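Folding Small Cloths: A Report on a Household Task Nobody Teaches

Project report, Domestic Practices module
Mitra Tabrizi, Victor Okoth and Anselmo Escobar
Submitted 2026-02-09

1. Why cloths

Our first proposal was on fitted sheets. Our tutor, Aurélien Lecomte, sent it back with the single word "ambitious" in the margin, so we came down in size until we reached the placemat. A small rectangular cloth has four corners, no elastic and no sleeves. We expected to be finished before the end of December.

The question we set ourselves was a plain one: what makes a folded cloth stay flat, and at which point in the fold does it go wrong? Most household guides deal with this in a sentence ("fold in half, then in half again") and then move on to towels. We found very little on what the fabric does between the first half and the second.

2. Materials

We used three kinds of cloth. The first was a thin cotton napkin sold under the name Kaijage, which creases if you look at it. The second was a heavier placemat from Desura. The third was a set of plain tea towels belonging to Victor's aunt, who has asked for them back twice.

All the cloths were washed once before use and dried flat. None was ironed. We argued over this for most of an afternoon, and Anselmo's view won: very few people iron a placemat, and those who do are beyond the help of a student report.

3. Method

Each trial was a single fold, bringing the top edge down over the rest of the cloth. We did not go on to the second fold, as by then any mistake in the first has been sealed in and you are only folding the mistake. A fold was marked as good if the upper layer lay flat, fair if it had small wrinkles, and poor if it bulged or had slid away from the lower edge. We recorded 400 trials and threw out 13 in which the marker and the folder could not agree and neither would back down.

Holding points were noted as well. The usual advice is to take both corners at once and bring them across together. In practice people take one corner, then go looking for the other, and the cloth has moved in the meantime.

4. What we found

The commonest fault by a long way was the bulge. It forms when the edge being brought over arrives before the middle of the cloth has caught up, so there is more fabric in the top layer than there is room for. You get a soft hump instead of a crease. It is stable, too: left alone, it will sit there quite happily until somebody flattens it.
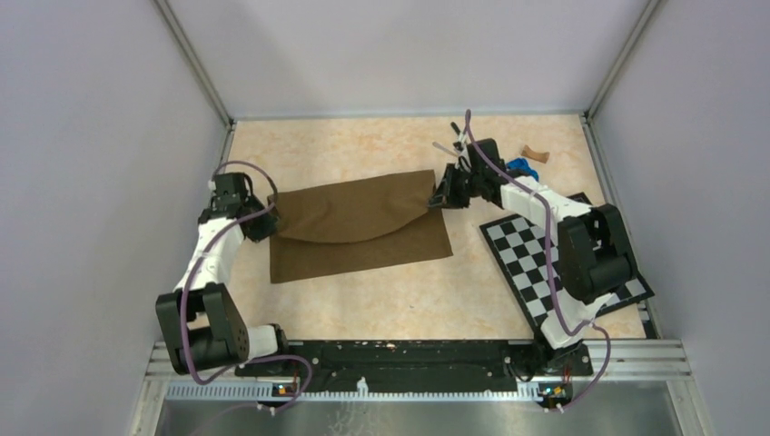
Figure 1. Brown cloth with the upper part folded over. The fold line curves across the middle and the lower edge is still showing.

A curved fold line nearly always went with a bulge. Where the line ran straight, the layer above it tended to be flat, and where it bowed there was slack somewhere. We began using the line as a quick check, and by the end Mitra could mark a cloth from across the room, to the irritation of whoever had folded it.

The strip left showing along the bottom turned out to matter less than we had thought. We started out treating it as a fault in every case. But a fold that stops short with an even strip can be put right with one small pull, while a fold that meets the edge exactly and bulges in the middle has to be opened and done again. We changed the marking sheet to allow for this, which meant re-marking everything up to that point. It was a long evening.

Small wrinkles were the least of our troubles. On the Desura placemat they mostly smoothed out under a flat hand. On the Kaijage napkin they did not, and we have nothing helpful to say about the Kaijage napkin.

5. Problems with the work

We marked our own folding, and we got better at it as we went along, so the later trials flatter the method. A fairer version would use people who had never given the matter any thought. We asked Wafula Owino, who shares a kitchen with Victor, to do a short run for comparison. He did nine folds, asked what the degree was called again, and left.

6. Advice for anyone folding a placemat

Lay the cloth out fully before you start. Take both top corners and keep a little tension between them on the way over. Set the edge down, then smooth from the fold line towards you. If the line curves, open it and start again; patting the bulge only moves it along.

The tea towels have been returned. The marking sheets are in the blue folder in the department office, behind the spare toner.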